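Róisín Keogh makes dances for small halls. Her company, Movley, has only three dancers, and its new piece, *Wurkton*, opens in March in the old theatre at Dolach. I met her there at the end of a rehearsal, when the dancers were already putting on their coats.

She trained in classical ballet and left it at the age of 19. "I was not pushed out," she told me. "I loved the class in the morning. I did not love to stand in a line in the evening." After this she taught children for 11 years, and she says that this was her real school of choreography.

*Wurkton* is about a town where the factory has closed. There is no story in the usual sense. The dancers repeat the movements of the work until these movements become something else. "My grandmother packed fruit," Keogh said. "When she was old, her hands still did it in the armchair. I wanted to begin from the hands."

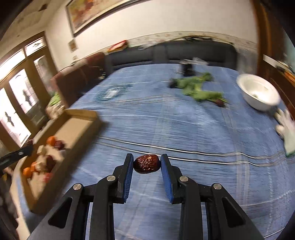
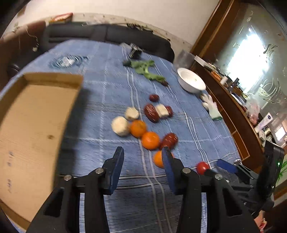

The music is by a composer who signs his work only as Flanagan, and it came very late. Keogh had to rehearse the first half in silence, with the dancers counting under their breath. She now thinks the silence helped them, and she has kept a long part of it in the centre of the piece. It is danced almost entirely with the arms and fingers, and everything in it is on the scale of the single red jujube in the first picture. "If you can make people in the last row look at a thing so small," she said, "you can do what you like with the legs afterwards."

The theatre at Dolach has 300 seats, and she will be pleased with 100 people on the first night. The stage is narrow and the floor is harder than her dancers would like, so she has taken out most of the jumps.

I asked if she would one day accept an invitation from a big company. She thought about it while she looked for her keys.

"To visit, yes," she said. "But they would have to let me choose the quiet ones."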